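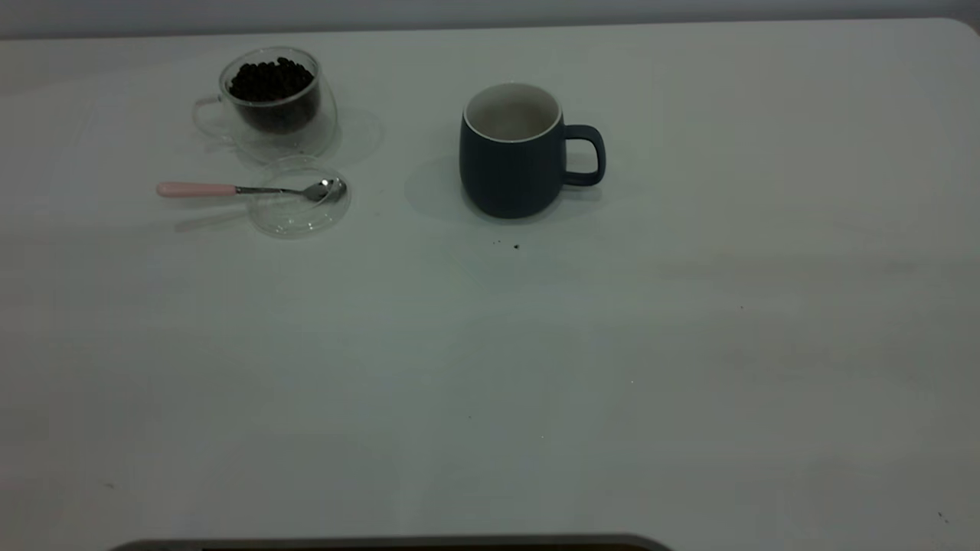
Fig. 4. Cup with beans, lid, and spoon. Lid flat on the table, spoon across the lid.

4. Setting Out the Cup, Lid, and Spoon

This section covers the Skoltora double-walled glass cup (part 3276), its glass lid (part 3418), and the teaspoon. If you bought the cup on its own, skip to Section 5, where there is less to lose.

Before you start

Wash all the parts by hand in warm water with a little dish soap and dry them with a cloth that doesn't shed. Every speck of lint will show. Peel the sticker off the bottom of the cup. People have owned these cups for years with the sticker still on, and it does no harm, but it does say "remove before use."

Pick a level spot on the table or counter, away from the edge and away from elbows. A white surface looks lovely under clear glass and also makes the lid very hard to find. See the caution below.

4.1 Filling the cup with beans

1. Stand the cup upright with the handle pointing to whichever side you don't work from. The handle is a thin loop of glass and will lose any argument with a coffee can.

2. Open the bag of beans all the way. A small hole in the corner feels like the careful choice until the beans jam in it and then all come out together.

3. Pour slowly, or use the spoon for the first few scoops. Whole beans only.

4. Stop at two-thirds full. The cup holds 387 milliliters to the brim, and you may be tempted to use all of them. The lid needs some clearance, and so does the spoon.

5. Leave the top of the beans uneven. Do not tap the cup on the table to level them.

Note: Dark roasts often have an oily shine, and some of that oil will end up on the inside of the glass. Wipe the inner wall when you change beans. The space between the walls is sealed and can't be cleaned. It also shouldn't need to be. If you find something in there, stop using the cup and see Section 9, Warranty, which is shorter than you might like.

4.2 Parking the lid and the spoon

1. Set the lid down flat, just in front of the cup. Don't lean it on the cup.

2. Lay the spoon across the lid with the bowl resting on the glass and the handle running out past the rim. The lid now works as a spoon rest, and the spoon works as a flag that tells you where the lid is.

3. Check that the spoon isn't rocking. If it is, shift it slightly to one side of the raised center.

CAUTION: A clear lid on a pale table is close to invisible. Don't set down books, trays, laptops, or your other hand without looking first. If you take the spoon away, put the lid somewhere else at the same time. Replacement lids are sold singly, and the order form is kept near the front of the catalog.

CAUTION: Lower the spoon onto the lid. Don't drop it from a height for the nice ringing sound. It really is a nice sound, and it chips the rim.

4.3 Measuring out

1. Pick up the spoon by the handle and scoop from the middle of the cup. Scraping down the inner wall leaves fine scratches that you will notice every morning from then on.

2. Tip the beans into your grinder. The Trakmont hand grinder takes 33 grams at a time; other grinders vary, and their manuals will tell you so at length.

3. Pick up any beans that got away. They roll farther than they have any right to, and glass set down on a stray bean will wobble.

4. Return the spoon to the lid, or wipe it and put the lid back on the cup if you're finished for the day.

Note: The lid rests on the cup. It doesn't seal, click, lock, or keep anything fresh for a month. Put out what you'll use in two or three days and leave the rest in its bag with the top rolled down. For longer storage, use a canister with a gasket, such as the Drurow tall canister, and admire the cup on its own merits.

4.4 Switching from beans to coffee

The same cup can be used for drinking, though not in the same minute.

1. Empty the beans back into the bag or canister. Turn the cup over and check that none are left behind.

2. Wash, rinse, and dry the cup as described under "Before you start."

3. Let the glass come to room temperature before adding anything hot.

4. Pour the coffee, leaving room at the top. The outer wall stays comfortable to hold, so it gives you no warning at all about the coffee. Sip first.

To store the set, go to Section 6.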